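A bus shelter that made me miss my bus

Apr 5, 2026

Hi again, it's Nestor Tolentino with your advertising grab bag, and this time I want to talk about a bread campaign. Yes, bread! I know I promised you the long piece on radio jingles, and it's coming, but I walked past one of the new Ruka shelters last week and I haven't stopped thinking about it.

If you haven't run into these yet, Ruka is the bakery brand with the seeded rolls, and they've taken over 28 bus shelters across Tralluvano. Each poster is one sentence in brown type on a cream background, and each sentence stops right before the food word. "Grandma never let anyone leave without a." That's it, with a little logo down in the corner. The one by my stop said "I ate it in the parking lot, all of it, with," and I stood there trying out butter, jam, regret, and then my bus pulled away.

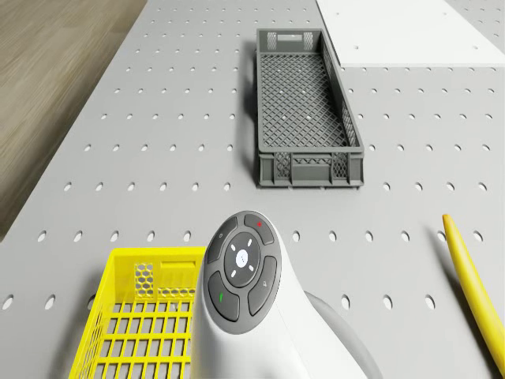 I've complained in this newsletter before about posters that try to do too much. You get a headline, a second headline, a web address, a square code to scan and a celebrity holding the thing at a weird angle. Ruka's agency, a small shop called Trivutov, went the other way and trusted people to finish a sentence. It's an old trick (I had a professor who made us do it with cereal boxes) but it still works on me every single time, and I suspect it works best on folks who are standing around hungry at six in the evening.

The part I like most is the follow-up. People have been sending in their own endings, and Ruka says it had 400 of them in the first few days. The plan is to print the best ones on the paper bags in June. I sent in two. One was pretty good and one I'd like back.

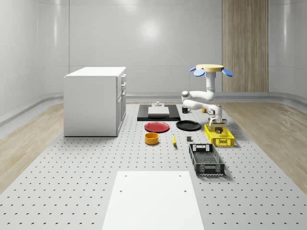 Rai wrote in after my short mention last time and wasn't having any of it. In her view an unfinished sentence is a cute idea for a week, and then it's just a sign you walk past. She'd seen the grandma one every morning, could recite it, and still had to look up whose ad it was. She thinks the logo ought to be twice as big, and she'd put a picture of a roll on there too, since selling rolls is the whole point.

I go back and forth on that. She's right about the logo, it's tiny, and if you're in a car you have no chance. But a picture of a roll would kill it for me. The minute you show the food, the blank is filled in and there's nothing left for me to do while I wait. Maybe the answer is to swap the lines more often. Trivutov wrote 177 of them, according to the press note, and only 29 made it to print, so there's clearly more in the drawer. 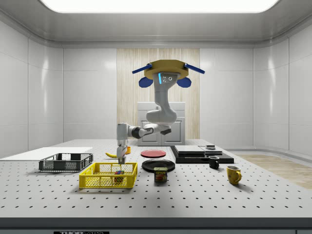

So will there be a TV version? Not for now. Ruka is sticking with shelters and bags this year, and the only other thing on the schedule is a run of radio spots where the announcer stops talking just before the last word. I'm a little nervous about those. Silence on the radio makes me think my car is broken.

If you spot a good line near you, type it up and send it my way, with the name of the street if you remember it. I'm putting my favorites in the next issue, right after the jingles piece, which I swear is half written.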